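Tips from building (and living with) a two-arm table

We finished the bench back in December and I keep getting the same questions about it, so I'm putting my notes on one page. Most of this is cheap stuff you can do at home with a hand drill and a bag of cable ties. Skip around!

Plug practice on the marble top, with the power strips and chargers out.
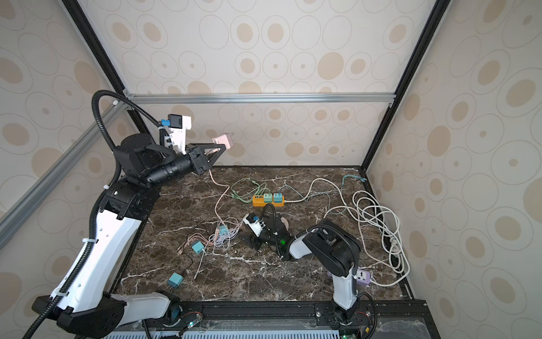
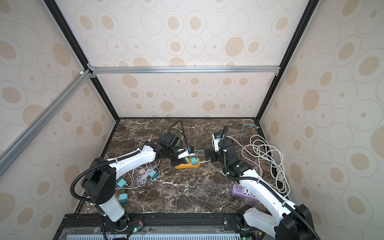 Nirwood Shared Workshop, Home Automation Bench

Start with the rail. Both arms should bolt to one stiff piece along the front edge, and I mean one piece. My first try used two short lengths butted together, and every time one arm stopped hard the other one got a little nudge (maddening when you're trying to line up two metal prongs). Once both bases shared the same rail the trouble was gone by lunchtime. Tighten the bolts, run the arms for an hour, then tighten them again. They will have moved.

Cables on the arms: leave more slack than looks right. I like a big loop of corrugated conduit going over the elbow and tied down again on the other side. Move the arm by hand through every silly pose you can think of before you snip the tails off your cable ties. I went through almost 100 ties on this build, and I'd guess most of those were ones I cut off and did over. Buy the big bag.

Wallpaper! I love this one. Plain white walls looked clean, but our wrist cameras had a terrible time with the glare. A roll of patterned cream paper was left over from somebody's hallway, so up it went. Put it on with double-sided tape at the top edge only, so you can peel it back when you need to get at a corner post. If you're picking a pattern, go for something that doesn't look anything like the parts you're handling. Ovals have been fine for us.

The tabletop pattern matters too. Dark brown is great under pale chargers and awful under a thin black cable. If you're buying things to practice on, get colors. We have teal, pink, orange and purple, and it's so much easier to tell at a glance which thing got picked up.

Now, plugging in. This is the job everybody wants to try first, and it's a hard one. What helped me:

Grab the body of the charger and leave the prongs well clear of the fingers.

Come at the power strip slowly for the last 4 mm. I set the speed to 6 percent there and full speed everywhere else.

Keep the practice strip unplugged from the wall. Always! A bent prong is a shrug, a live one is a whole different evening.

Stick the strip down if it skates around. Removable putty works and comes off marble cleanly.

Don't tidy the cords too much, by the way. I used to coil everything neatly before each run, and then the arms fell apart the first time a cord lay across a plug. Toss them down in a heap some days and coil them on others.

For the camera connectors at the wrist, a dab of low-strength hot glue on the side stops them from wiggling loose. Mine popped out over and over before I did this. You can peel the glue off with a fingernail when you want to swap a camera.

Small circuit boards down by the front rail are handy to reach and also very handy to drop a screw on. I keep a strip of cardboard over mine whenever the hex keys are out.

Our arm brackets came from Mokberg and the software is Fu, which is fine once you've turned off the startup chime. I tried the Clasier clamps for the side panel and sent them back, too wide for the slot. Plain T-nuts did the job, 37 of them in all, and the spares live in the jam jar on the window side of the bench. Please put the lid back on it.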